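Weekend Baker's Assistant, Holtano Kitchen – Groltley

Posted Sunday, September 17, 2023

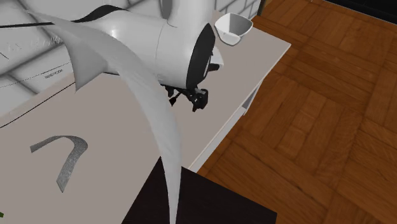

Holtano Kitchen is hiring a part-time baker's assistant for our shop in Groltley. We bake bread, rolls and a short list of cakes, sold over the counter and to four cafes in town. The job is Friday and Saturday nights to start, with a third night possible once you know the work.

You would report to Oana Crăciun, our head baker. Shifts start at 10 p.m. and end at 6 a.m., with a paid half-hour meal break.

What the job involves

Weighing flour, salt and seeds for the night's doughs
Shaping rolls and loaves by hand
Loading and unloading the deck oven
Packing cafe orders and checking them against the order sheet
Cleaning the mixers and the floor at the end of the shift

On a normal Friday we turn out some 900 rolls, so you need to be comfortable working at a steady pace. Flour comes in 50-pound bags and you will be lifting them – please think about this before you apply.

What we are looking for

Experience in a kitchen or bakery is useful. We will train someone who has none if they can show up on time and follow a recipe. You must be 18 or older and have a way to get home at 6 a.m. The first bus does not leave Groltley until 7:15. You will need a food handler card within 30 days of starting, and we pay the fee.

If you have a wheat or nut allergy, this is not a safe place to work. Both are in use every night.

Pay and extras

$19 an hour, plus $2 an hour for night work. Paid every other week. Staff take home bread at the end of each shift and get 30 percent off everything else. We supply aprons and hats. You supply closed shoes with a non-slip sole.

How to apply

Bring a resume to the shop and leave it at the register for Darius Bucur, or mail it to him at the shop address. Include two references and the earliest date you can start. Applications close at the end of September. We ask everyone on the short list to work a paid four-hour trial shift with Oana before we make an offer.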